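The Settling Clause

The standard ran to 305 clauses, and Laurinda Tavares had been hired to find out whether anyone at Makolbridge followed them.

She drove down from Nevdale in the rain and signed the book at the gate. Lourenço Magalhães met her in the hallway with a badge and a pair of safety shoes in her size. He had run the arm hall for eight years. He had the standard in a binder under his arm, and she could see that the first third of it was soft from handling and the rest was not.

"You'll want to see the stops first," he said.

"I'll want to see whatever you're doing today," she said.

They were doing baskets. The Rirby contract called for household handling, which meant picking things up and putting them where a person would put them, over and over, while the operator called out each move and a second person wrote it down. Clause 41 said the second person could not be the operator's supervisor. At Makolbridge the second person was a young man named Riquelme, who worked for a different department and had been borrowed for it.

Laurinda stood behind the tape and took out her own copy. She did not use a binder. She had the clauses she cared about typed on a few sheets, folded the long way so they fit in her coat pocket.

"Which one are you starting with?" Lourenço asked.

"Layout." 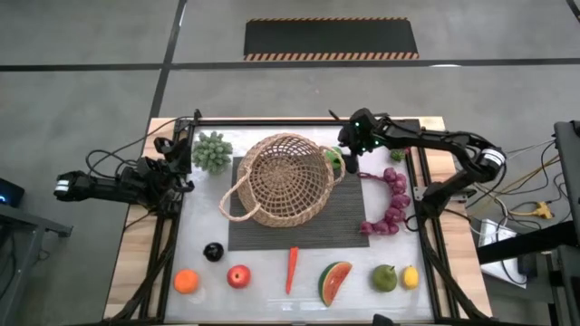 The layout clauses were the dull ones, and she had always liked them. They said that a bench had to be set the same way a reader would find it on paper, that every object had to be on the sheet before the arms were powered, and that nothing could be moved by hand afterward without a line in the log. She checked the sheet against the bench. The basket was down on its gray mat with the handle lying to the left, as the sheet had it. The green grapes were at the upper left and the purple ones on the right, the orange was at one end of the front row and the lemon at the other, and the watermelon slice was in between with the pear. She ticked the clause and wrote the time.

"The left arm is folded out," she said. "Past the edge of the table."

"It's parked."

"Clause 88 says a parked arm stays inside the work area."

Lourenço opened the binder. He knew where 88 was, but he looked anyway. "It says inside the work area or inside the marked reach. We filed the marked reach in March. You should have the drawing."

She did have the drawing. It was the second of her folded sheets, and the reach was on it, out over the floor on that side. She had brought it up to see what he would say. She ticked that too.

The session ran for 30 minutes. The operator was good, with a low steady voice, and Riquelme wrote without looking at his hand. At the end the operator said "clear," pressed the stop, and reached for her water bottle, and Riquelme ducked under the tape to put the bench back for the next run.

"Wait," Laurinda said.

He stopped with one foot over.

"Clause 112. What does it say?"

Riquelme looked at Lourenço. Lourenço looked at the floor for a second and then said, "Let him answer."

"Six seconds," Riquelme said. "After the stop. Before anybody goes in."

"And how long did you wait?"

"I didn't."

He said it without any fuss and took his foot back. The operator put her bottle down. On the wall the light over the stop button was still going from amber to red, the way it did while the brakes settled.

They went to the office after that, a narrow room with one window and a heater that smelled of dust. Lourenço closed the door and put the binder on the desk.

"The brakes on those arms set in well under a second," he said. "I've tested them. I could show you. The six seconds was written for the old machines, the big ones, and they copied it across when they did the revision."

"I know they did," Laurinda said. "I was in the room."

He hadn't known that. He sat down.

"We argued over it most of a morning," she said. "Somebody wanted two seconds. Somebody wanted a different number for every weight of arm, with a table at the back. In the end we kept the old one so a person who'd worked on a big machine all year could walk over to a small one and not have to remember anything."

"It costs us, though. Every reset, all day long."

"Then ask for a variance. There's a form. You fill it in, you attach your brake tests, and it comes to me or someone like me. Until then it's six."

"Would you sign it?"

She thought about it properly, because he had asked properly. "I'd want to see the tests. I might sign three. I wouldn't sign zero, and zero is what he did."

Lourenço wrote something on the inside cover of the binder. Out in the hall somebody was dragging a chair.

"Is it a finding?" he said.

"It's a finding."

"Against him or against me?"

"The form has a box for the site. I don't have one for Riquelme."

He nodded. He seemed to be working out who he would have to call.

She wrote it up at his desk, since her hotel had no table worth the name. One finding, clause 112, observed once, admitted on the spot. Under remarks she put that the layout sheet had been correct and the March drawing was in order. Then she put June 2023 at the bottom, signed, and turned the page around for him to sign as well.

When they came back into the hall the next session was finishing. The operator said "clear" and pressed the stop. Riquelme stood at the tape with his pencil behind his ear, and his lips were moving. Laurinda counted along with him, and he went in on seven.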